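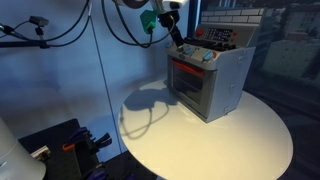
Up before 6 with the baby. Read over the Nirkgate lease again while she ate. They want over 200 more a month starting in March, and the storage cage in the basement is extra now. Walked down to Gilchrist to look at the two-bedroom. Small kitchen, good light, 10 minutes to the bus. The agent had 2 other couples coming after me.

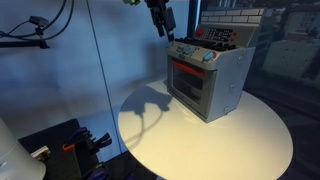

Maxine Whitelaw thinks we should stay put and ask for a two-year lease at the old rent, and she said to get it in writing before we sign anything. I'll call the office in the morning. Soup for supper. Bed by 10.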